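The cup theory of tidying

I have now been told by three separate people that the answer to small clutter is a cup. Any cup. You put the cup on the table, you put the small things in the cup, and the table is tidy. The latest was Iona Dow, who got it from a home organizing course called Lutent, and who sent me the handout. It runs to 16 pages and I read all of them on a Tuesday night with a growing sense of being had.

The claim on page 2 is that anything longer than it is wide should be stored standing up. Toothpaste, pens, brushes, spoons, spatulas, scissors. The handout calls this "giving it a spine." I don't know what that means and I doubt they do either.

Still, I've been unfair about these things before (I was wrong about the drawer dividers, I've said so), so I have been looking at tables differently. A light wood top, one small white cup with a white tube and a thin white stick standing in it, black fabric hung behind with big colored letters on it. I will admit it looks calm. The stick leans, but it leans in a way you'd forgive.

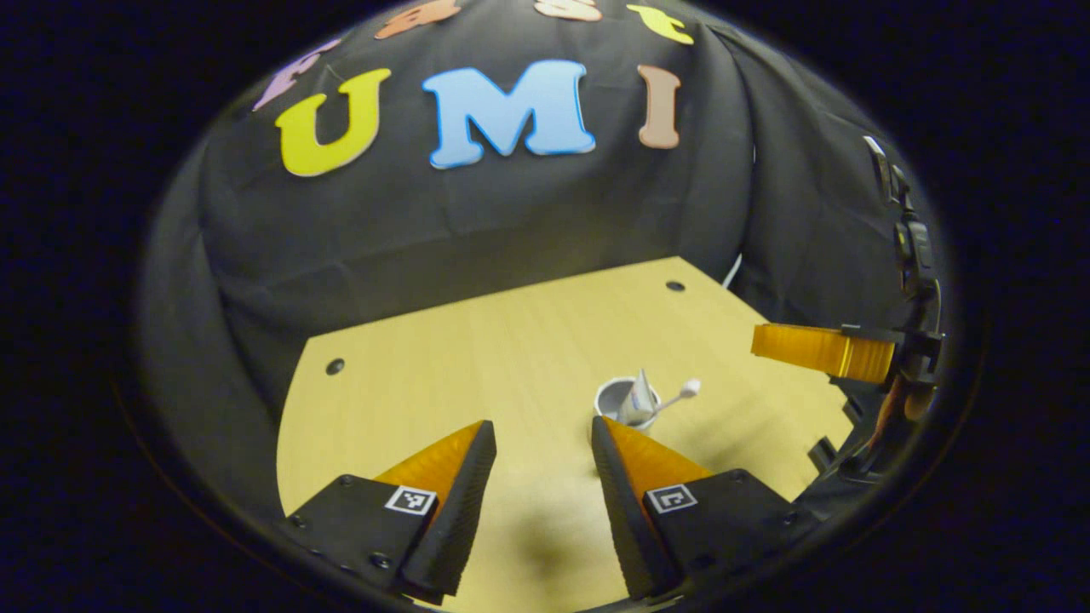 Marion Lamont wrote back that I was missing the point, and that a cup works because it is small and fills up. Once it's full you have to throw something out before you can add anything. Her bathroom has had one cup by the sink for years and she says it has never beaten her.

Fine. But that is a bathroom, and it's Marion, who would be tidy if you gave her a bucket. My own trial went for 15 days on the kitchen table and I used the cup from the Josura set, the heavy one with no handle. By the first weekend it held two pens, a tube of hand cream, a birthday candle, a takeout chopstick and the little key for the radiators. All of them were standing up. All of them had a spine. I could not find the radiator key for two days, because it was under the chopstick and I had no reason to look in a cup for a key.

That's my main complaint. A cup hides the bottom half of everything you put in it, and short things vanish completely. The handout says to "group by height," which would mean a cup for each height, and now I have a table covered in cups.

My second complaint is that cups fall over. Lutent doesn't mention this anywhere in the 16 pages. A ceramic one will put up a fight, but people don't use ceramic, they use whatever is closest, and what's closest is a paper cup. Put a long spoon in a paper cup and all the weight is up at the top and out to one side. Kenneth Leckie keeps his stirring spoons this way on the counter next to the coffee and he told me it's never a problem. I have been in his kitchen. There was a spoon behind the toaster.

I did wonder if the table could do some of the work - a round top with a hollow in the middle, say, so there's a place where the cup belongs. I had my hopes up about this for most of an evening and even priced a table by Pollock. A gray recess with a thin white rim looks made for the job. Then you see a paper cup on its side over the opening, with a lavender plastic spoon sticking out to the right of it, and you start to think the hollow is one more thing for a cup to be at an angle to.

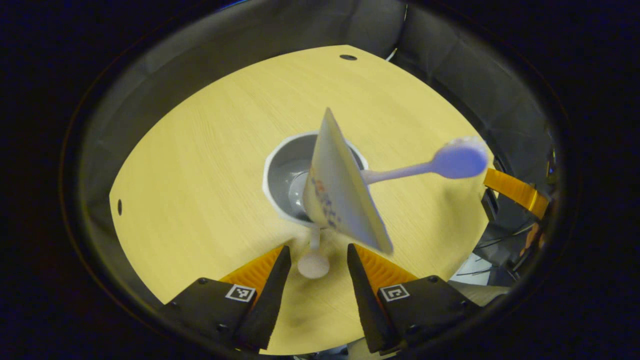
Plastic spoons are the worst for it, in my experience. The handle is thin, the bowl is wide, and they've got no weight of their own to settle them. I had a pack of them left from a picnic in July and tried them every way I could think of. Bowl up, they tip the cup. Bowl down, you grab them by the handle, which is clean enough, but whatever crumbs were in the cup come out with the spoon. Lying flat in a drawer, they give no trouble at all.

Iona says I should try the Arkus caddy, a cup with a weighted base, and that it would fix most of what I'm complaining about. Maybe so. It's also a thing you buy to hold things you already had somewhere to put, and I notice the handout has a discount code for it on the last page.

The hand cream has gone back to the windowsill. I've kept the pens in the cup, just the pens, and the radiator key is on a hook by the back door.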